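3.2 Household survey and surface samples

The survey was carried out in Josari, a district of mostly three- and four-story apartment buildings. Letters went out in January to 400 households, and 200 of them sent back a complete form. The form asked how often the kitchen table was wiped, what it was wiped with, and whether meals were prepared on the same surface where they were eaten. Respondents could also write in the name of the cleaner they used. Brand was not a factor in the analysis.

From the completed forms we picked 36 homes for surface sampling. The choice was stratified by household size and by the age of the table, as given on the form. Homes with a glass tabletop were left out, as there were too few of them to form a group. Kauko Kokkonen made the home visits and took all swabs himself, so differences in technique between samplers do not enter into the results.

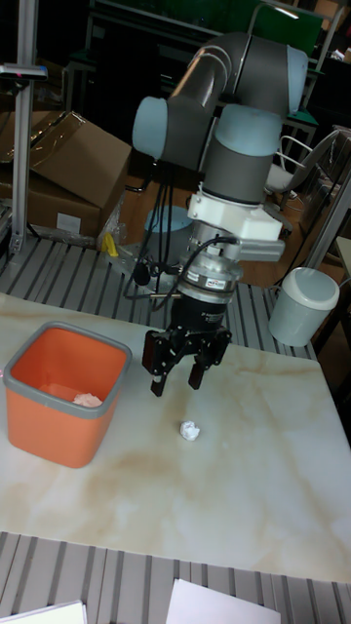 Each table was swabbed in two places, one near the center and one along the edge where people sit. The swab was drawn across the area inside a card template for 30 seconds, turned, and drawn across again at a right angle. Swabs were kept in a cooler and handed over to the Keskinen laboratory on the same day. The residents were asked not to wipe the table on the morning of the visit. Two households told us they had done so anyway, and their samples were kept in the data set with a note.

Edge samples gave higher counts than center samples in most homes (Figure 2). The gap was larger in homes with children under school age. Table age had little bearing on the counts once cleaning habits were taken into account, which agrees with the earlier study by Honkanen in the Dullisero area.

Figure 2. Colony counts from edge and center samples, by household size. Bars show the median.

The wording of one question caused trouble. "Daily" was read by some respondents as once a day and by others as after every meal. Impi Honkanen recoded these answers by hand from the comments field, and where the comments gave no help the answer was treated as missing. The recoded file was closed on 2020-07-09 and is the one used in Section 4.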